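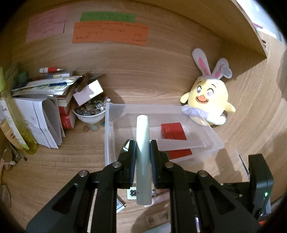
What keeps a smooth cylinder from slipping out of a two-finger gripper?

Friction at the pads. The force from each finger, times the coefficient of friction, times two for the two fingers, has to exceed the weight of the part. Everything else is margin.

Oğuzhan Çınar had that written on a note over the desk, in a shorter form. He had written it in August, when the margin was the only thing he thought he would have to work on.

The linkage was the third revision. The first had been cut from sheet that flexed. The second was stiff enough but the pivots bound at the end of travel, and he had filed the holes until they stopped binding and started to rattle. For the third he ordered the arms from Graltasico, who sent them a week late with the holes to size. He put the pivot screws in with thread locker and backed each one off until the joint moved under its own weight.

The test was simple. Close on the part, lift, hold for 30 seconds, set down, open. He called that a cycle. He wanted 40 of them in a row without a drop before he would let his sister see it.

On Sunday morning he ran the first set and lost the part on cycle ten. It landed on the desk, rolled, and stopped against something. He put it back and ran the set again. The part dropped on cycle ten.

He wrote the number down. A random fault does not keep appointments.

He checked the supply voltage under load. It was flat. He checked the pads for dust and wiped them with alcohol. He swapped the left and right pads, reasoning that if one rib was molded badly the slip would change sides. The part dropped on cycle ten, on the same side as before.

His sister called at noon.

"Is it the hand again?" she said.

"It lets go."

"When?"

"After nine good ones."

"Then it's counting," she said. "Is there something in it that counts?"

He told her there wasn't. The controller was a Plusis board running forty lines he had typed himself, and the loop had no memory from one cycle to the next. She said all right and asked whether he had eaten. He said he would.

After she hung up he read the forty lines. They were as he remembered. Then he read the library they called, which was called Flasemura and which he had not written. It kept a table of the last ten closing positions. When the table filled, it took the average, decided that was the true closed position, and moved zero to match. The command to squeeze was measured from zero. With the part in the fingers, the average closed position was the width of the part, and the new squeeze was therefore no squeeze at all.

The function had a one-line comment: *recalibrate when full, Tekin asked for this.*

He didn't know who Tekin was. Someone with an empty hand, probably, closing on air, whose zero drifted as the gears warmed up. For that person the table would have been a good idea. He looked for an address in the header and found a license and a version number.

There was a flag to turn it off. He set it, recompiled, and put the part back between the pads.

Cycle nine held. Cycle ten held. At cycle 30 the light was going and he switched on the lamp without stopping the run. The fingers closed, the arm lifted, the seconds went by on the terminal. He made toast between 33 and 36 and ate it standing up.

At 40 the gripper set the part down and opened, and the script printed a line and exited.

He sent his sister the log. She wrote back asking if that was the whole thing, and whether it could pick up an egg.

He looked at the force setting. He took a fresh note from the pad and wrote *egg*, then a question mark, then the coefficient of friction for eggshell, which he had to leave blank.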